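5 Setting up and looking after the two-arm cell

Use this section when you start the cell for the first time, after an arm has been taken off the rail, or after a wrist camera has been changed. The daily check is in 5.5. Wiring of the control PC is covered in section 3 and isn't repeated.

CAUTION: The arms drop when motor power is removed. Support both forearms by hand before you switch off, or drive them to the rest position first.

CAUTION: Keep your fingers out of the grippers whenever motor power is on. The current limit reduces the closing force but doesn't remove it.

5.1 Wrist camera

Do the left camera first, then the right. The procedure is the same for both.

1. Start the viewer and select the camera for the arm you are working on.
2. Open the gripper fully.
3. Drive the arm to the low viewing pose, with the camera looking across the table towards the back wall.
4. Check that one fingertip comes in from each bottom corner of the view and that there is open tabletop between them.
5. If one fingertip takes up clearly more of the view than the other, loosen the two camera screws, turn the camera body by hand until they match, and tighten again.
6. Set exposure to 40 and white balance to manual. Leave focus as it came from the factory.

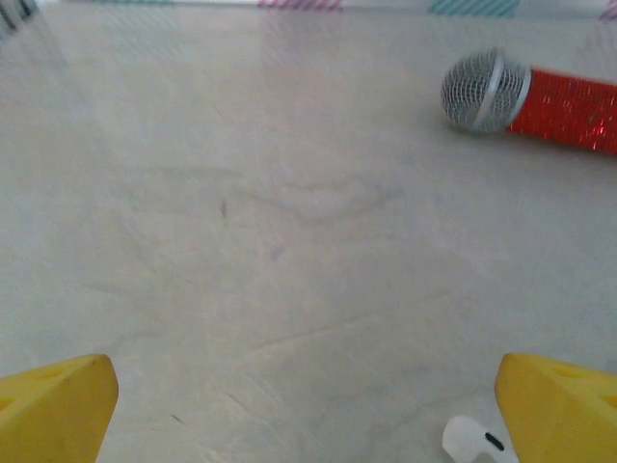
Neltesa Workshop, Robot Maintenance Team

Far objects will look a little soft at this setting. Small objects can be left on the table during the check, and something with a texture at the far side helps when you compare one camera with the other. A pale surface showing grey overall is normal. If it looks yellow or blue, the white balance has gone back to automatic and step 6 needs doing again.

Old marks on the tabletop show up more in the wrist view than they do from where you stand. Wipe with a damp cloth only. Solvent lifts the surface finish, and the Drosley bench was spoiled that way.

NOTE: If the view is upside down, don't turn the camera. Change the rotation entry in the camera file and restart the viewer.

5.2 Arms and rail

1. Switch off motor power and pull the plug at the wall.
2. Push each arm base gently from side to side. There should be no movement between the mounting plate and the rail.
3. If there is, tighten the rail bolts with the long hex key, a little at a time, going from corner to corner. Don't finish one bolt before starting the next.
4. Look at the shoulder housing screws. Any that stand proud are to be taken out, given a small drop of thread lock, and put back.
5. Follow the cable from the base to the gripper with your hand. It must form a loose loop at every joint. Move the arm through its whole reach and feel for any point where the loop pulls tight.
6. Check the short wires on the control boards under the rail. Push each connector home. Don't pull on the wires to test them.
7. Plug in again and switch on motor power. Wait for the status lights on both sides before sending any command.

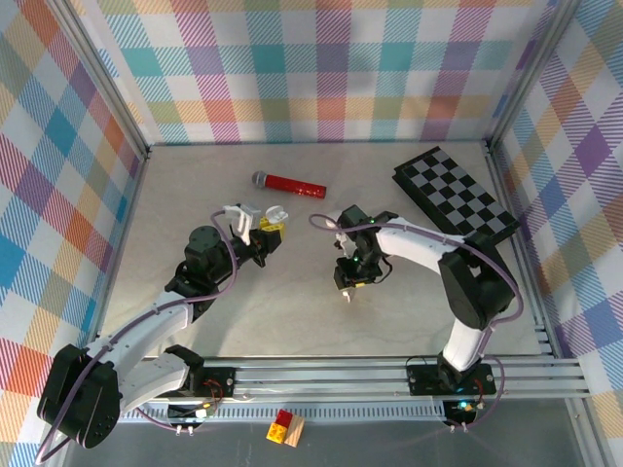 Figure 5-2. Both arms over the table, with the left gripper open. Cables looped along the arms.

A cable that is too short at the elbow is the usual reason for a wrist motor dropping off the bus halfway through a movement. It can look like a motor fault, and at Nikolaidis two good motors were changed before Tin-yau Chow found the clip that was holding the cable down. Try more slack before you order parts.

If a status light stays off, swap the data lead with the one from the other side. If the fault moves with the lead, replace the lead. If it stays where it was, the board needs to come out; see section 7.

5.3 Board position

The checkerboard is used to tie the overhead view to the arm positions. It sits at the back right of the table at an angle, and the right arm may pass over it. It doesn't have to be squared to the walls, but once the calibration has been run it must not be moved.

1. Put the board down flat and press on each corner. Replace it if it rocks.
2. Drive the right arm clear so that the fixed camera sees every square.
3. Run the calibration from the Setup menu. It takes 50 readings and then stops by itself.
4. Read the error figure. Anything under 4 is accepted.
5. If the figure is higher, clean the camera window and run it once more. If it is still high, check that the wall panels are seated in their posts. A panel that has come forward changes the light on the board.

5.4 Handover alignment

Do this last, with 5.1 to 5.3 complete. It sets the point where both grippers meet, which every two-handed program uses.

1. Set speed to 60 per cent for the approach. Go lower if you haven't done this before.
2. Put the yellow block in the left gripper and close it.
3. Raise the left arm to the meeting height and stop.
4. Bring the right gripper in from its own side until the fingers are just short of the block. Use the jog keys for the last part, one press at a time.
5. Look along the rail from the left end, then from the right end. The two grippers should be level.
6. Close the right gripper. Watch the block as the fingers touch it.

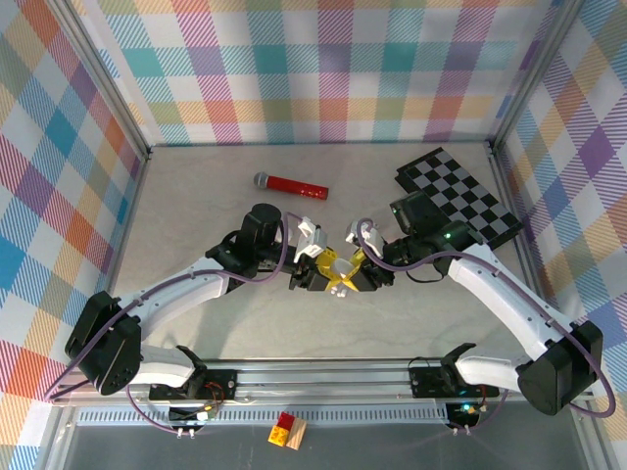
If the block twists, one gripper is rotated at the wrist. Open the right gripper, back it off, correct the wrist angle and close again. If the block is pushed up or down without twisting, the heights differ, and the right arm is the one to adjust. Always treat the left arm as the reference.

7. Press Save on the handover page. The old value is kept as a backup until the next save.
8. Open the left gripper and draw the left arm back. The block should stay with the right arm.
9. Repeat from step 2 with the arms changed over, but don't save again.

CAUTION: Don't leave both grippers closed on the same block while you make notes. The motors work against each other and heat up. Open one of them.

5.5 Daily check

Before the first run:
- Bases tight on the rail
- Cables free at each joint
- Status lights on for both arms
- Both fingertips showing in each wrist view
- Board not moved since the last calibration

After the last run, park both arms in the rest position, switch off motor power and enter the hours in the log. Write down any joint that felt stiff or warm, even if it cleared up later in the day.

Fingertips are changed every September, or sooner if the gripping face is worn smooth. Spares are in the drawer marked Nuralham. Fit them in pairs and go back through 5.1 and 5.4 afterwards.

Section revised Wednesday, March 13, 2019 by Hidayah Siregar. Steps checked on the cell by Hsin-yi Yen. Corrections to either of them, with the step number.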